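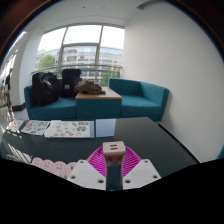 Pink two-port charger, port end up, next to the four-segment strip.

May 19, 2026
Charging station for the shared table, entry 3. Written up by Estela Herrera; fit checks with Vivek Shakya.

Purpose today: decide which segment of the pink strip the charger lives in, how the cable is stored, and whether the strip is usable at all on the big dark table in the seating area. Domingo wants one strip per table before the Skokelthorpe visitors arrive and would prefer not to buy anything new.

Parts as received from the Paredes box: one strip, one charger with two USB ports, printed sheets. The strip has a scalloped outline, four lobes in a row. Strip cord runs out of one end. For the rest of this entry the segments are numbered from the cord end, 1 to 4. The April entry numbered them from the other end, so its remarks on "segment 4" refer to what is now segment 1. I have penciled a note in the margin there.

Charger fit
Tried in all four, strip unpowered, three insertions each.
Seg 1: goes in square, firm, no rocking.
Seg 2: goes in, but the body crowds anything plugged into 1 or 3.
Seg 3: same as 2.
Seg 4: goes in with slightly less grip than the others. Vivek could not feel the difference. I could, every time.

With the charger in 2 or 3 we lose a neighbor to any adapter wider than a plain plug. At either end it costs nothing. Seg 1 is preferred because the weight sits near the cord, where the strip is already held down by our tape.

Cable
Cord is 2,000 mm by the tape measure, strip end to plug. Distance from the floor outlet up over the table edge to the working position is 850 mm with the cord following the leg. That leaves more than a meter to lose somewhere. Options tried:

a) Coil under the table on a hook. Neat, but the hook adhesive let go twice before lunch. Gollik hooks, the small size. The large size is on order.
b) Flat loop on the tabletop, left of the strip. Takes up surface but lies still.
c) Figure eight with a hook-and-loop tie. Cord is stiff and springs open when the tie is moved.

Using (b) until the large hooks come. Loop length about 700 mm laid out flat, bend not forced. 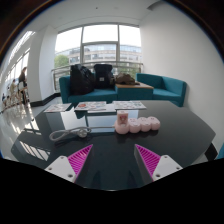 The case for segment 1 is mostly about reach from the seats. People come at the table from the long side and put a phone down wherever their hand stops, so the charger should stand where a short lead gets to it without crossing the other sockets. Standing in the cord-end segment, it leaves the remaining three in a clear run to the right. The cord goes off the other way, straight for a stretch and then folded back on itself, so a phone lead and the strip cord do not need to cross. The round plug can rest against the folded part while the strip is disconnected. One point against: the charger stands upright from the strip and is the tallest thing in the setup, so a sleeve will find it sooner or later. Vivek suggests turning the whole strip so the charger end faces the wall. Not tried yet.

Surface
The tabletop is smooth and the strip slides if the cord is pulled sideways. Pulled by hand, no gauge. Without tape it moved at the first light tug. With two squares of the Saltus gel pad under segments 1 and 4 it held against a moderate pull and then let go all at once – worse, in a way, than sliding gradually. With gel under all four it held against anything I would call accidental. Wipe the table before placing the pads. Dust kills the grip and the charger shows fingerprints too, on the glossy part.

Printed sheets
The sheets stay at the far edge for now. Tadeo asked whether they could go under the strip as a mat. They can't: paper on this surface slides more easily than the strip does. Zulema will decide if they get laminated or go back in the box.

Load
Not measured today. The meter is with Tadeo. No powered test until the rating label has been read and copied here. Space left below for it.

Rating, strip:
Rating, charger:

Open items
– Large hooks, then repeat (a).
– Strip turned toward the wall, charger in segment 1, see whether both USB ports can still be reached from a seat (Vivek).
– Recheck segment 4 grip with a second plug. If it is loose there too, mark it and leave it out of use.
– Gel pads: 9 left in the pack, four needed per strip, so enough for two tables.
– Ask Domingo if the strip stays out overnight or goes in the cabinet. If the cabinet, the pads have to be peeled off and reset every morning and I want to know how many cycles they take.

Strip left unplugged, gel pads on, 5:40 pm. EH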